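**Hosetti stacking bins, open-top range**

Revised 7 December 2020. Replaces the May sheet.

Hosetti bins are open-top containers for small parts, fixings and dry goods. They are sold singly or by the carton and can be used on a bench, on flat shelving or on the Iltau louvred wall panel. The range has two depths, standard and deep. Both share the same footprint, so lids and dividers are interchangeable.

**Construction**

The body is moulded in one piece with a rolled rim on all four sides. Corners are rounded inside to make cleaning easier. The base carries a shallow locating step that sits inside the rim of the bin below. Bins should be stacked up to 9 high on a level floor. On shelving, the shelf maker's load limit applies and should be checked first.

Walls taper slightly towards the base. When ordering inserts from another supplier, measure at the base and not at the rim.

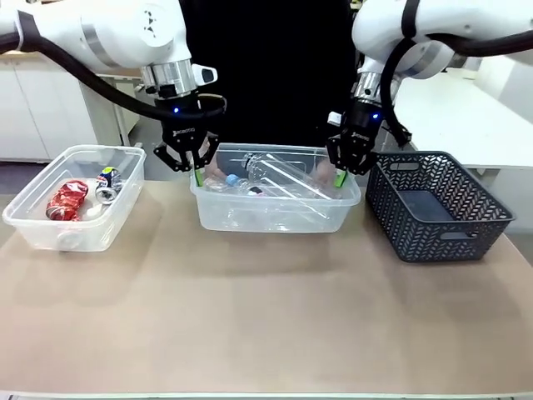

*Open-top container, in use with two grippers.*

**Dividers and labels**

Dividers drop into moulded slots and need no tools. Each bin takes 2 dividers across its width. They do not seal against the base, so powders and very fine washers will pass under them. For these, use the Rawat liner tray, ordered separately.

The label holder clips over the front rim. Card labels can be changed without removing the holder. Adhesive labels may be applied directly to the body, although the textured end panels do not hold them well.

**Cleaning and storage**

Wash in warm water with a mild detergent. Do not use solvents or abrasive pads. Bins kept outdoors will fade and may become brittle in frost. Empty bins nest only when turned end to end.

**Ordering**

Quote the depth first, then the colour code, then the quantity. Mixed colours may be supplied within one carton, but mixed depths may not. Orders over 2,000 bins are made to schedule and delivered on pallets from the Hullar depot. Returned goods must be clean and free of labels.

Lids, dividers, label holders and liner trays are not included with the bins.

Trade enquiries and drawings: Esperanza Baptiste, Hullar depot.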